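Home Inventory Tips for Your Insurance File

I put off making a home inventory for years, and then our renewal went up by $75 and I finally sat down with the policy and a pot of coffee! My neighbor Shadi Tannous had already done hers, so I copied her system and changed a few bits.

Start with the kitchen. You'll be surprised how much is in there (mixers, knives, that pasta thing from your aunt). Open every drawer, take one picture per drawer, and move on. I got through 34 drawers and cupboards in one Saturday, garage included.

Write serial numbers on masking tape and stick it where the camera can see it. Receipts go in a freezer bag, taped inside the pantry door until you've scanned them. Mine added up to $1153 for small appliances alone, and I'd have guessed half that.

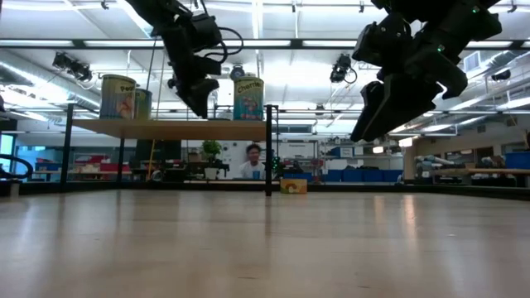
Workshop tools are where I got lazy. Check whether your policy caps them, and ask for the limit in writing. Then email the whole folder to yourself and to somebody in another house. I redo mine every March, when the renewal letter shows up, and it takes almost 12 minutes if I've kept up with the receipts.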